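**Mistingate tenants' group publishes its notes on the Titen open day**

*For use from February. Free to quote in part or in full.*

The Mistingate Tenants' Group has published its account of the open day held by Titen at its Tanville workshop, where members were shown the robot arm the firm wants to try out in the shared kitchen and day room at Soomro House. The group's view is that the trial should not go ahead on the terms offered.

Titen invited residents after a leaflet went through 673 doors last autumn. The leaflet promised "a helping hand in every home" and said the arm could lay a table, pass a drink and clear up afterwards. Thirteen people took up the invitation. Doors opened at ten in the morning and the first demonstration started at twenty to twelve, following a talk, a film and a second talk.

"We were told we'd see it working, and we did see it working, on one job, with one man at a keyboard the whole time," said Dong-hyun Ok, who wrote the group's account. "I've no quarrel with the engineers. They answered what we asked. The leaflet is another matter, and whoever wrote it should come and watch what we watched."
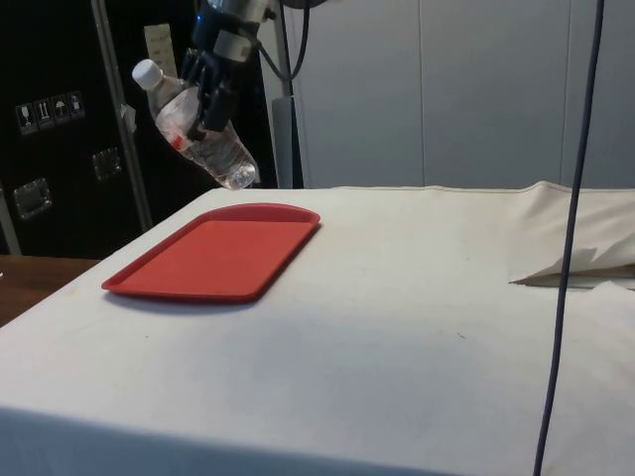 The group's main question is what the arm can do for someone who can't easily lift or grip. Titen's answer on the day was the drinks demonstration. The fingers closed round the middle of a plastic water bottle, over the label, and held it at a slant above a cloth-covered table with a red tray on it. The bottle was only partly filled and its screw cap was on. Several members wanted to know how the cap would come off, as that is the part many of them struggle with at home. Titen said cap removal was "on the roadmap" and gave no date. Asked whether the arm could manage a full two-litre bottle, a mug of tea or a glass, staff said mugs had been tried and glasses had not.

Titen's handout says the arm has made 2000 successful lifts. It does not say how many were tried, over what period, or whether the same object was used each time. The group asked for those details at the open day and again by letter. The reply thanked members for their interest and enclosed the same handout.

Members were also told that a person sitting in another room can take over the arm if it gets stuck. This was mentioned in the second talk and isn't in the leaflet. If the arm is to go in a day room, residents will want to know who that person is, what they can see and hear, and whether they are there at night. Titen said these points would be "covered in the paperwork". The paperwork has not been sent.

Cost was not discussed until the end. The trial would be free for 63 days, after which Soomro House could either keep the arm for a monthly charge or have it taken away. The charge was described as competitive. Nobody present from Titen could put a figure on it, and the group does not think residents should be asked to vote on a price they haven't seen.

There were things members liked. The arm was quieter than expected and it moved slowly enough that people standing nearby felt at ease. One member who has had two strokes said she would use it tomorrow if it could pick things up off the floor. It can't at present, though staff wrote the suggestion down and seemed to mean it. The tea was good and the access ramp was better than the one at our own building.

The group is asking Titen for four things before any vote is held at Soomro House:

- the number of lifts tried, as well as the number that worked
- a plain list of objects the arm can and can't handle today
- a written explanation of who can control it from elsewhere, and when
- the monthly charge after the free period

It is also asking for a second demonstration, held in the Soomro House kitchen at lunchtime, using the residents' own cups and plates and with residents choosing the jobs. Titen has said it will consider this.

The full account, with members' questions and the answers given, is on the noticeboard by the Soomro House lift. Large-print copies are kept at the front desk.

**Notes for editors**

The Mistingate Tenants' Group is run by residents and takes no money from suppliers. Members paid their own fares to Tanville. Titen was sent a copy of the account before it was published and corrected the spelling of one job title.

Dong-hyun Ok is available for interview in the afternoons. Please leave a message at the Soomro House front desk.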